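Setting up a two-arm laundry folding trial
2022-12-02, Sem Van Wijk, Ridia

Set the unfolded pile on the left and leave the centre of the table bare. Folded work goes on the right.

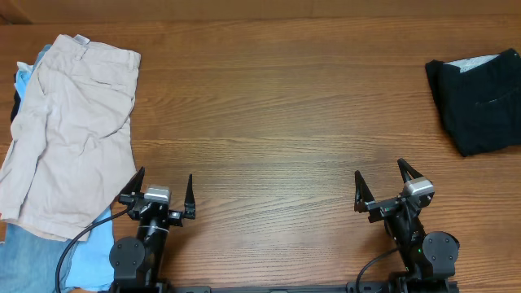 Can a machine fold a household's washing yet?
Only in part. Shorts and towels are manageable; fitted sheets are still a job for a person.

Open both grippers fully before each run. Lower the wrist until the fingertips are

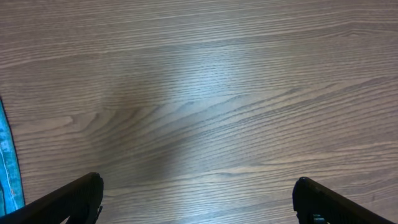
8 mm above the surface, then close on a single layer of cloth. If two layers lift, release and try again.

Log every attempt, including failures. Stop at 40 and check the finger pads for wear.

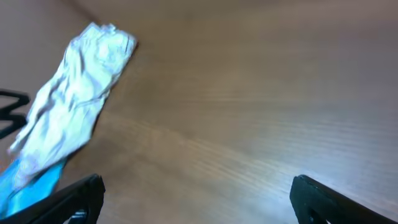
Does glare on the table matter?
It can hide a pale hem from the wrist camera. Dim the overhead light and recalibrate the colour balance.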